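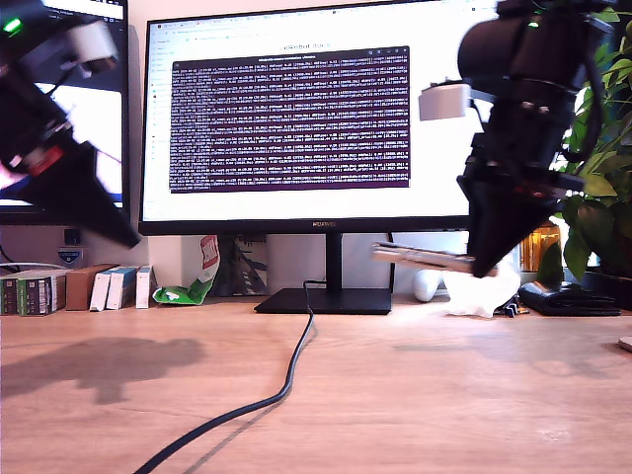 O centro técnico Plovari vai alterar a disposição das mesas de trabalho com monitor na sala 41, em Grerdale, durante o mês de setembro. A intervenção abrange a posição dos ecrãs em relação à janela, o percurso dos cabos de alimentação e a definição de uma zona livre diante de cada suporte. O plano parte de um levantamento das mesas tal como são usadas no dia a dia. Num dos postos, o monitor Huawei assenta num suporte preto de base retangular sobre um tampo de madeira clara, e o cabo de alimentação sai de trás da base e atravessa a mesa numa curva longa em S. É este tipo de percurso que o novo esquema elimina: o cabo passa a descer na vertical, por trás do suporte, até uma calha fixada sob o tampo.

A proposta foi redigida por Dineo Msimang e aprovada sem alterações de fundo. O orçamento é de 1617 euros e inclui calhas, abraçadeiras reutilizáveis, passa-cabos e estores. Não está prevista a compra de monitores. Os ecrãs existentes mantêm-se em serviço, incluindo os que trabalham lado a lado na mesma mesa.

O documento interno fixa um recuo mínimo de 100 mm entre a traseira do monitor e a parede, valor que permite ligar e desligar fichas sem deslocar o suporte. A distância entre o bordo dianteiro do tampo e o ecrã fica ao critério do utilizador. As bases deixam de poder ser usadas como pousa-objetos, e os lenços de papel e as embalagens passam para um recipiente lateral.

A segunda parte do plano trata da luz. Em vários postos da sala, a claridade que entra pela janela incide no topo dos ecrãs e reduz o contraste. O efeito é mais incómodo quando se trabalha com janelas de terminal de fundo escuro sobre uma página de navegador branca, combinação habitual entre quem consulta documentação e acompanha registos de execução ao mesmo tempo. O olho adapta-se ao branco e perde definição no texto pequeno.

O plano recomenda três medidas, por esta ordem: rodar a mesa até o ecrã ficar perpendicular à janela, instalar estores de trama fechada e, só depois, ajustar o brilho do monitor. O aumento do corpo de letra no terminal é sugerido em nota de rodapé. A nota indica ainda que a página de fundo pode ser minimizada durante a leitura de registos longos.
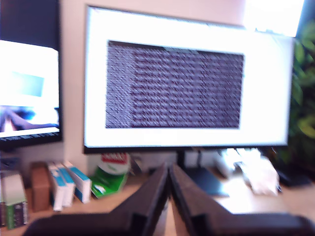

Segundo Cathal Dolan, a rotação das mesas devia ter sido feita antes de qualquer despesa com estores. O reparo ficou registado na ata e levou a uma alteração do calendário – as mesas são rodadas na primeira fase, e os estores só serão encomendados para os postos onde o reflexo persistir. A verificação será feita às 10h e às 16h, com o monitor ligado e uma janela de texto aberta a meio do ecrã.

Ficou também decidido nivelar os suportes. A norma interna admite um desvio máximo de 2 graus entre o bordo inferior do ecrã e o tampo, medido com nível digital. Acima desse valor, o suporte é reapertado ou substituído por outro do armazém. Nas mesas com ecrãs lado a lado, os bordos inferiores devem ficar à mesma altura, salvo pedido escrito do utilizador. Zinhle Modise pediu que a regra admitisse uma exceção para ecrãs de diagonais diferentes, em que o alinhamento pelo centro é mais confortável. A exceção foi aceite.

O fornecimento das calhas foi adjudicado à Skellance, que já tinha equipado a oficina do piso inferior. São peças abertas de um dos lados, com tampa de encaixe. O modelo fechado foi excluído na fase de consulta por obrigar a retirar as fichas sempre que se acrescenta um cabo. Os passa-cabos serão montados apenas nos tampos que já têm furo; o plano exclui furação nova em tampos de madeira.

Os cabos finos, de sinal e de rede, seguem separados dos de alimentação e levam etiqueta nas duas pontas, com o número da mesa e o destino. A etiqueta é impressa. As manuscritas que ainda existam serão retiradas à medida que cada posto for intervencionado.

Durante os trabalhos, os postos são libertados um de cada vez, no período da tarde. O utilizador deve encerrar as sessões abertas no computador, guardar os objetos pessoais e deixar o tampo acessível. Processos que tenham de ficar a correr de um dia para o outro devem ser comunicados de véspera, para que a mesa passe para o fim da lista.

A sala 41 mantém-se aberta durante a intervenção. Se o resultado for considerado satisfatório, o mesmo esquema será proposto para a sala Dlamini, onde os tampos são mais estreitos e o recuo de 100 mm obrigará a afastar as mesas da parede.

Receba as notícias técnicas de Grerdale no seu e-mail. Subscreva a newsletter. Pode cancelar a qualquer momento.

Comentários

Wulan Latuheru
A separação entre alimentação e sinal devia ser obrigatória em todas as salas. No nosso piso vai tudo no mesmo molho e, para tirar um cabo de vídeo, é preciso desmontar metade da mesa.

Chidubem Effiong
Alguém sabe se as calhas abertas aguentam transformadores? Os dos monitores são pesados e, com abraçadeira, acabam pendurados pela ficha.

Wulan Latuheru
@Chidubem Effiong As que temos cá aguentam, desde que o transformador fique deitado e perto de um ponto de fixação. A meio do vão a calha cede.

mesa_do_canto
Trabalho de costas para a janela e o problema é o mesmo, o reflexo apanha o ecrã todo. Perpendicular é a única posição que funciona. Baixar o brilho só piora.

R. T.
E quem usa o terminal com fundo claro? Desde que mudei, deixei de precisar do estore. Podia constar da nota de rodapé.

Artigos relacionados

Altura de monitores: medir pelo bordo superior ou pelo centro
Grerdale: oficina do piso inferior reabre com nova instalação elétrica
Etiquetagem de cabos, formatos aceites pelo Plovari
Sala Dlamini: tampos estreitos e distância de leitura
Estores de trama fechada, limpeza e substituição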